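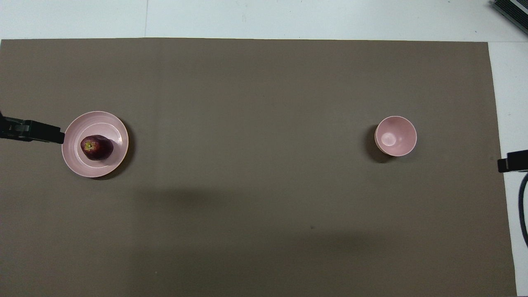

Plate and mat, one apple.

Otivell Household Forum > Dining and Table Care > Place settings

Topic: Single plate on a large mat: position and serving of whole fruit

haven_tables
Posted July 21, 2021
I am preparing the table guidance for the Haven residence dining room and would appreciate the views of members. The setting consists of a pale pink plate with a wide flat rim on a large taupe-brown mat, laid on a white table. A whole dark red apple is served in the well of the plate. The draft guidance places the plate to the left of the mat and leaves the remainder clear for a book or a tray. Residents have asked whether the plate should be centered instead. The draft closes to comment in 30 days.

linen_press
Reply 1
The plate should be centered. A mat defines a place, and the diner sits at the middle of it. A plate set to the left suggests that a second plate is expected. Our own dining standard, last revised in May, is firm on this point.

Pfister_Pantry
Reply 2
I respectfully disagree with the previous member. The rule applies to a mat sized for one cover. A large mat functions more as a small cloth, and the plate may be placed wherever it is convenient. At the Pfister guest house we set fruit to the left at all 9 tables and have received no complaint.

linen_press
Reply 3
Absence of complaint does not establish correct practice. Guests seldom write to the management regarding a plate.

trumik_589
Reply 4
May I raise a separate matter. A whole apple should not be served without a knife. The draft makes no mention of one. I would also ask that the guidance state whether the apple is to be set in the middle of the well or to one side.

haven_tables
Reply 5
Knives are issued on request under our existing rules and that will remain the case. With regard to the apple, the well has a raised ring around it, and the draft asks only that the fruit be set inside the ring.

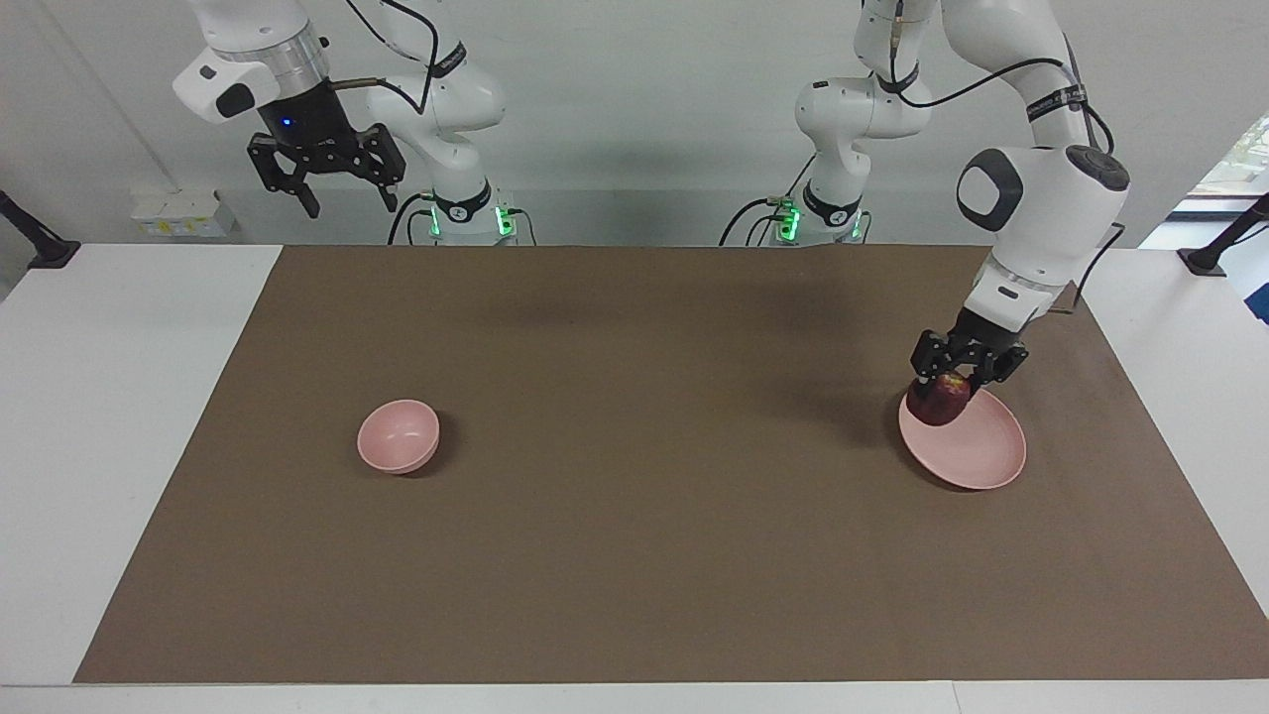 The apple just above the left part of the plate.

Pfister_Pantry
Reply 6
Thank you. I would not prescribe anything further. Fruit that is left of center in the well is perfectly acceptable, and stems need not face any particular direction.

trumik_589
Reply 7
I accept the point on position. I do not accept the point on knives. Many older residents will not ask for one, and they will leave the apple.

linen_press
Reply 8
On knives I agree with trumik_589. I would add that white tabletops show every smudge, and the area outside the mat should be wiped before each meal. My view on centering is unchanged.

haven_tables
Reply 9
The comments have been noted. The draft will be amended to offer a fruit knife at each place where whole fruit is served, and to include wiping of the tabletop. The position of the plate will be put to the residents at their next meeting. Members who wish to comment further may do so in this topic until the closing date.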